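**Ticket 1516 / Nirkutlow single, stems out of sync + click at drop**
Status: open
Opened by: Vy Sầm
Assigned: Wichai Jaidee

Vy, 9:40
Premaster of "Ridgeway" came back from Jurneck with a click right before the second drop. Not in my bounce. Listened on headphones and the small monitors, same spot both times. Also the vocal chop feels late from there to the end. Label wants it up in June so pls look soon.

Wichai, 10:15
Got it. Pulled both files. Click is there, left channel only. Null test against your bounce: cancels fine up to bar 79, then nothing cancels. So somthing shifts at 79.

10:32
Checked tempo map. No change there. Checked the drum bus, there's a crossfade missing on the reverse cymbal. Added one. Click quieter, not gone.

10:50
Vocal chop stem is 1929 samples longer than the others. Everything else same length. Trimmed the tail, reimported, no difference, so the extra is somewhere in the middle. Looking.

11:20
Found it, I think. Chop was rendered with the stutter plugin live, and the render put a gap in at the drop. Delay compensation was off in that session?? Vy can you check your end. Preferences, audio, second tab.

Vy, 11:41
It was off. Sorry. Turned it off for tracking the vocal and forgot. Re-rendering now, frozen this time.

Vy, 12:05
New stem is up, shared folder, same name with _v2. Old one still there, dont use it.

Wichai, 12:30
v2 same length as the rest. Lines up. Null test good past 79 now, all the way out. Click still faintly there with chop muted, so that one's separate. Soloed everything. It's the sub. Note cut off mid cycle before the drop. Short fade on it, gone.

12:48
Bounced new premaster, 24 bit, no limiter. Copied to the studio share under Sunivham / Nirkutlow / premaster.
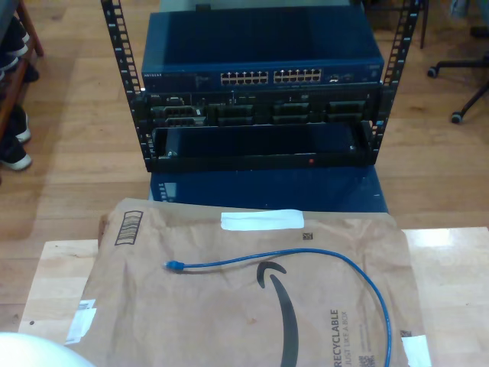 Nuria Zeleke: playing it now off the share, no click on my side. Chop sits right. Is the sub supposed to be that loud in the breakdown tho? It swallows the kick for 2 bars.

Wichai, 13:10
Sub level is same as before, didnt touch it. Vy's call.

Vy, 13:22
Pull it down a bit in the breakdown only. Leave the drops alone pls.

Wichai, 13:35
Done, rebounced, same folder. Sent to Thaddäus at Jurneck for the master. Leaving this open til his file is back and Vy has heard it. Quyên needs the instrumental too, will bounce from the same session after lunch.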